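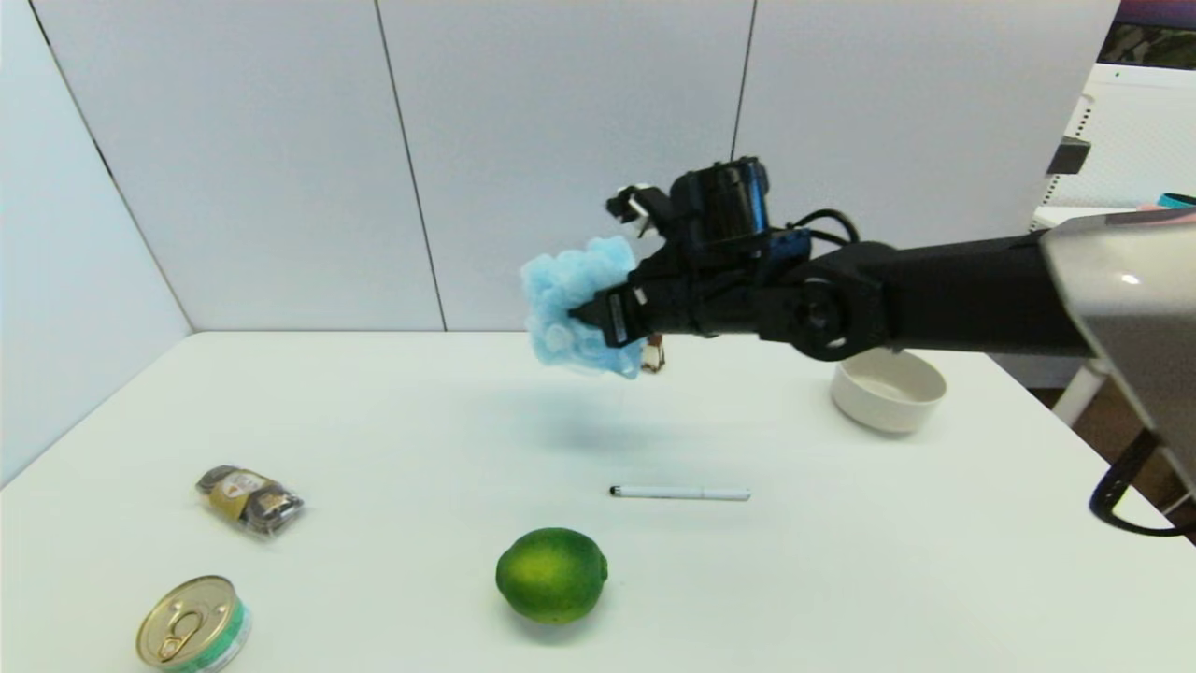
OK so a bunch of you asked what it's like now that we have robots in the building, and I keep promising to write it up. Settling in with coffee. Thread!

Background for the new people: I'm at Haworth, in the returns and repacking shed, and I've been there long enough to have had three different badges. We get mixed boxes. Groceries, stationery, bath stuff, kitchen stuff, all of it jumbled. Somebody has to pull each thing out and decide where it goes. For years that somebody was me and the rest of my row.

The arms came in through Hakska last July. The software that tells them what to pick is called Trarkular and no, none of us say it the same way twice. My row says "Tracker." The office says the whole thing.

First thing people ask is did anyone get laid off. There were 21 of us on repacking and now there are 17. Two retired, two moved over to the Girbridge site because it's closer to home for them. They weren't replaced though, and I'd be fibbing if I said that didn't get talked about in the break room.

Second question is what I do all day. I teach, mostly! I set out things on a table, a mix of hard and soft and round and skinny, and the arm practices on them. Then I mark each try as good, bad or "ugh" (the official word is "retry" but I type ugh in the notes).

You would not believe how much I now know about sponges. A can is a can, it's the same shape every time. A sponge squishes, so where do you grab it? How hard? I never thought about my own fingers this much in my life.

Limes and lemons, they roll. Pens are skinny and lie flat and there's hardly anything to get hold of. Candy in a plastic wrapper is the one I dread — slippery, crinkly, shiny under the lights.

My target is 500 marked tries a shift. Old target was items packed, and I could beat that one half asleep. This one I have to sit and pay attention for, and by the afternoon my eyes are done. My back feels great though. I used to come home and lie on the kitchen floor.

Stuff I miss: talking. When we all packed side by side you could chat the whole shift and your hands just kept going. Now if I chat I mark something wrong and have to go back and fix it. We've started taking our breaks together on purpose to make up for it.

Stuff I don't miss: the 3000 box week before the holidays. If the arms want that one they can have it, with a bow on.

Pay, since three of you DMed me. It went up a little when the job title changed. Less than I think it should have! We're learning a new skill and the raise was sized like we'd learned a new door code. I've said so at two meetings now and I'll say so at the next one.

Somebody asked if I feel weird training the thing. Some days, yeah. Other days it finally gets a grip on something it's been fumbling all morning and I cheer out loud at my desk like it's my kid at a ball game.

Going to stop here, my coffee's cold. If you work somewhere that's getting arms in, ask early who does the marking and what it pays. Ask before the training starts. I'll answer more questions tomorrow after my shift.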